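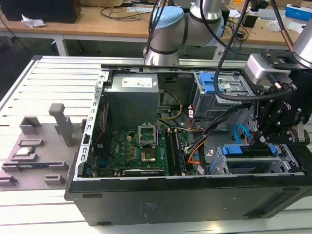

What does Cukiseck remove from a browser?
It removes extensions, search settings and startup entries that were added by adware, and it puts back the home page and search provider the owner had before. It leaves saved passwords and bookmarks alone.

Cukiseck cleanup tool: progress report to the Mudaliar Fund
Submitted by Vasanthi Hegde, project lead, Tulotska
Reporting period: March to June

Summary

The grant pays for a free tool that cleans unwanted browser add-ons from home and library computers. The Windows version is finished and in use at 14 public libraries. The browser repair part works in the three browsers we committed to. The Spanish and Portuguese help pages are behind schedule. We are within budget and are not asking for more money in this period.

Work completed

The scanner was rewritten in March. The old one compared file names against a list, and the adware we see most often now changes its file names on every install. The new scanner looks at what an entry does: whether it changes the default search page, whether it sets a browser policy, and whether it schedules a task that puts the setting back after a restart. The last of these was the main complaint from the first trial. People removed the toolbar, restarted, and had the same search page again.

We also added an undo function. Every removed item is kept for 60 days and can be restored from the History tab. Two libraries asked for this after the March build removed a catalog extension they needed. That extension is now on the allowed list, and so are the other library extensions we were told about.

The report screen was shortened. It used to show registry paths to everyone. Those are now under Details.
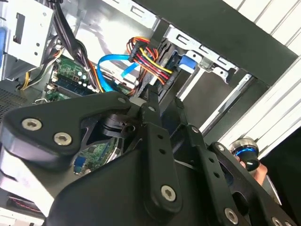
Desktop tower with the case open.

Results so far

From the start of April through the end of June, the tool was run 1,587 times on library machines. Most runs found something to remove, usually a search redirect that came in with a free PDF converter or a video downloader. In 8 runs the tool removed a program that should have stayed. All of these were restored through the undo function, and the rules involved have been corrected.

Scan time on older machines is still too long. On a computer with a mechanical hard drive a full scan takes around 14 minutes, and library staff would like it to finish between patrons. A quick scan that checks only browser settings and scheduled tasks is in testing.

Problems and delays

The translated help pages were due in May. Our translator left in April and we did not find a replacement until June. The Spanish pages are now in draft. Portuguese has not been started.

Skallis, which hosts our update server, changed its certificate setup in May. For most of one morning the tool could not fetch new rules and showed a message that many users took for a virus warning. We have reworded the message. It now says that updates are unavailable and that the scan will use the last set of rules.

Version 2 of the installer was flagged by one antivirus product. We submitted the file for review and the flag was removed.

Budget

Spending on staff and hosting is as planned. The translation line is underspent for the reason given above, and we would like to carry that amount into the next period. Please confirm whether a written request is needed.

Next period

Release the quick scan.
Finish the Spanish help pages and start the Portuguese ones.
Add a setting that lets library staff lock the search provider.
Write the removal guide for users who cannot install software, with manual steps for each browser.

The rule list and the change log for all builds are attached. Questions about the figures can be sent to Vasanthi Hegde at the Tulotska office.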